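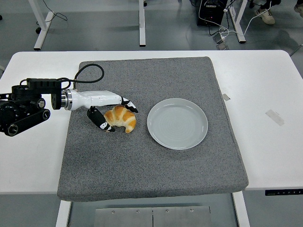 Cisadora, the little bakery on Pelon Street, starts selling croissants by the plate next month, and I got to talk to owner Feng-yi Yip before the morning rush. Well, mostly before – people were already tapping on the window at 6:30.

Until now everything at Cisadora went out the door in a paper bag. Yip has leased the narrow shop next door, the old Abella shoe repair, and is putting in 27 seats. "People kept eating on the curb," she told me. "I felt bad for them!"

The butter croissant stays the same, and so does the price at the counter. Sit down with it and you'll pay 50 cents more, with jam included (get the apricot if there's any left). She bakes 800 of them in a good week and hopes to add a second oven from Pekus by July.
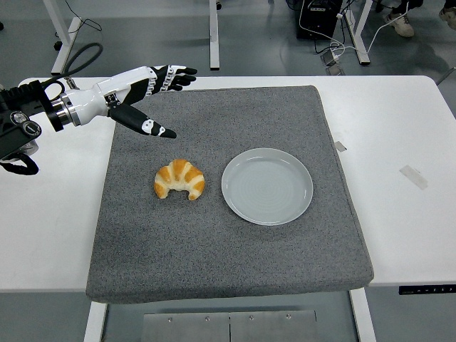
A croissant and a round white plate on a gray felt mat.

Plates took longer to settle than the oven did. Yip wanted plain white and round, with enough rim to keep the flakes off your lap – mine always end up there anyway. The new room will open at 7 a.m. and close at 2, or whenever the trays run out. There's no table service and no reservations, so order at the counter and carry your own plate over.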